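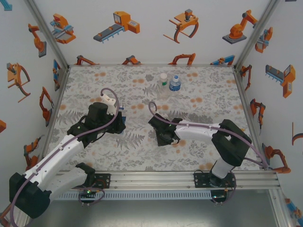

Bottles on the leaf-print table cover, silver rail along the near edge.

Section 4. Setting out and sorting your bottles

This is the part of the Kultetti bottle station guide we have the most fun with! Once the cover is down you can start building up a collection, and a good mix of shapes makes the sorting much more interesting.

4.1 Before you start

Lay the table cover with the leaves and orange blossoms facing up and smooth it out from the middle. Stop short of the grooved rail so the channels stay clear. Wipe the cover with a barely damp cloth and let it dry.

CAUTION: Use plastic bottles only. Glass goes in the Dornus crate under the sink.

4.2 Checking each bottle

1. Screw the cap on until it stops. Finger tight is plenty.
2. Hold the bottle up to a window and look at the shoulder. Droplets clinging to the inside mean it should go back on the drying rack, cap off, overnight.
3. Run a thumb down the label seam. If a corner lifts, press it flat — don't peel it.
4. Read the label and write the drink's name in the log, spelled as printed. A Pocari Sweat bottle is a lovely one to begin with, with big white capitals on glossy blue that you can read from right across the table.
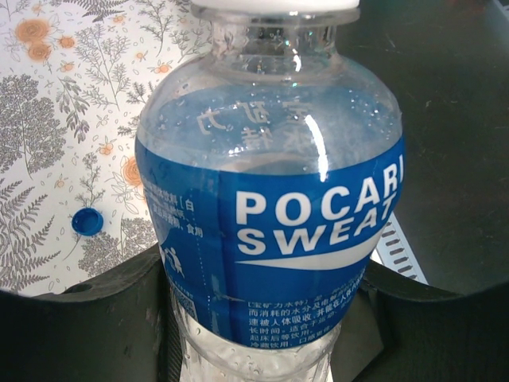

5. If the small print is in a language you don't read, copy the brand name and leave the notes column blank. Pongsak Kaewkla fills in the gaps when he goes through the log in July, and he really does enjoy it (send him the odd ones!).

4.3 Placing the bottles

1. Stand tall bottles toward the back and shorter ones beside them, labels facing you.
2. Leave 50 mm between neighbors. Two fingers side by side is close enough.
3. Lay a bottle on its side only if you are sorting by cap color.

NOTE: Empty bottles tip easily. If yours keep falling over, add about 100 ml of water and recap.

4.4 Putting away

Pack by height into a Bandport box, caps up. The standard box holds 39 small bottles. Write the shelf number on the short end of the lid, then go on to Section 5, Labels and Log Sheets.

Revised 3/20/22, A. Rinaldi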